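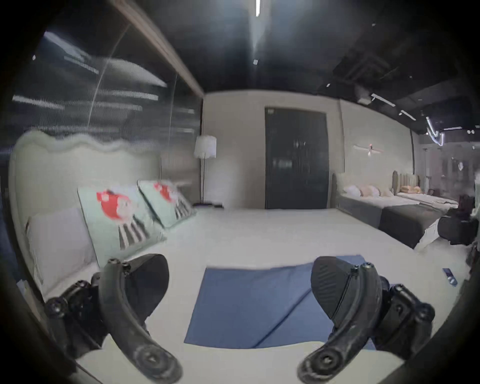

According to a reply on my last thread, I should leave the mattress uncovered until noon every day and never fold anything into a triangle, and I'm not convinced by either half of that.

The triangle part first. When I put a cloth away I lay it out on the bed, turn a corner over on the diagonal, and go from there. The blue one has been done that way. The reply says a diagonal fold pulls the weave out of shape and it'll never sit square again. Really? From one fold, on a bit of cloth that gets washed anyway? I'd like to hear from anyone who has seen it happen, as opposed to read it somewhere.

The other part is the airing. I was told four hours with nothing on it at all, cushions included. The mattress cost £318 and it's white, so I'd sooner have it covered than sitting there collecting dust. There's a Plerlow spray that claims to do the same job in 2 minutes, and I don't believe that either.

Also, is there any way of cleaning a pale fabric headboard with a wavy top that doesn't leave tide marks? Mine's off-white and the dips are where it'll go grubby first, I can see that coming.

blanketbox

We use cookies to remember your settings and to show you adverts. By carrying on you accept this. Manage cookies

tealeaf_m

Fabric does stretch more on the diagonal, that bit is true, you can feel it if you tug a tea towel corner to corner. But tugging is one thing and folding is another. If it's lying flat and you aren't hauling on it I can't see how it would change shape. I've kept tablecloths folded all sorts of ways for years. What you do get is a crease where you don't want one, and a diagonal crease is a pain to iron out. Fold it edge to edge if it's going in a cupboard for months.

Airing, yes, a bit. Four hours seems made up. I pull everything back when I get up and make the bed after breakfast. Open a window if you can.

Headboard: hoover with the soft brush, then a barely damp cloth over a whole section, seam to seam. Tide marks come from wetting one spot. Check the label first, some say no water. Try it round the back.

oldpegs

just make the bed

nightshift_nan

I'd be wary of the sprays. I had the Unier one, not the Plerlow, and as far as I could tell it was scented water. The room smelled of pears until May. No idea if the mattress was any fresher, and how would you know?

Someone will tell you to get the headboard done professionally. I was quoted up to £80 for that by Grelter and they wouldn't promise anything about marks, so I did it myself with a white cloth and hardly any water. It came up all right. The dips on a wavy one are fiddly, use a dry toothbrush on the dust before anything damp goes near it.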